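Thibodeaux Imaging Center Adds Low-Dose CT Lung Screening at Odley Campus

ODLEY, May 19, 2026 – Thibodeaux Imaging Center has opened a low-dose computed tomography (LDCT) lung screening service at its Odley campus. The service is intended for adults who have no symptoms of lung disease but who meet age and smoking history criteria. A written order from a primary care or specialty provider is required for the first scan.

LDCT uses a lower radiation dose than a standard diagnostic chest CT. The patient lies on the scanner table, raises both arms and holds one breath while images are acquired. No contrast material is injected and no fasting is needed. Patients should plan to be on site for less than an hour, including check-in and a short review of smoking history with a technologist.

The center completed a pilot phase that began in February. During the pilot, 936 patients were scanned, against a planned enrollment of 1000. Results were used to set appointment lengths, test the reminder letter process and confirm that reports reached the ordering provider within 2 business days.
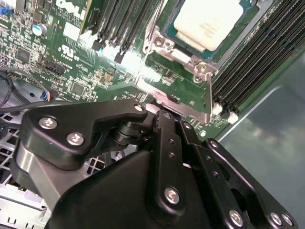
Processor socket and retention bracket on a green Dell motherboard.

Images are read by radiologists with training in chest imaging. Each report includes a standard category, the size and location of any nodule, and a recommended follow-up interval. Patients with a negative result are advised to return in 12 months for as long as they continue to meet the criteria. Patients with a finding that needs further study are contacted by a nurse navigator, who schedules the next exam and sends prior images to the pulmonology clinic when a referral is made.

Scheduling and result tracking are handled in Brodesix, the records platform already used by the center for mammography and bone density exams. Brodesix flags overdue follow-up exams and generates a letter to the patient and a notice to the provider. Prior chest CT studies from outside facilities can be loaded before the visit – patients are asked to request these at least one week ahead.

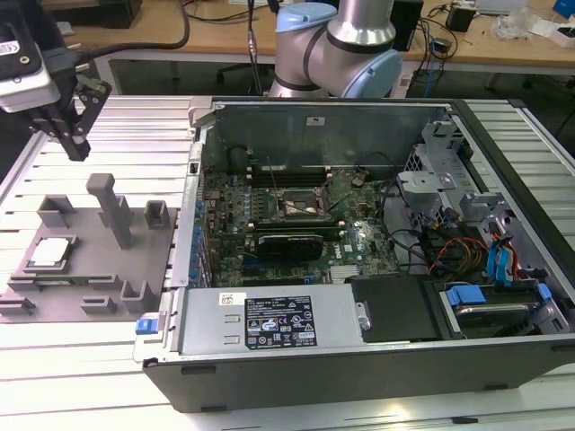
Capacity at the Odley campus is set at roughly 2000 screening exams per year. Early morning and evening appointments are available. A second site, at the Umollow outpatient building, will offer the same exam once its scanner has passed acceptance testing. Until then, Umollow patients will be scheduled at Odley.

Coverage for LDCT screening varies by plan. Patients should check with their insurer before the appointment – a self-pay rate is available on request from the billing office. Current smokers are offered a referral to a cessation program at the time of the scan. Participation in the program is not required.

To make an appointment, patients or providers may call the Thibodeaux Imaging Center scheduling desk or submit an order through the provider portal.

About Thibodeaux Imaging Center
Thibodeaux Imaging Center provides outpatient CT, MRI, ultrasound, mammography and bone density exams to patients in Odley and Umollow.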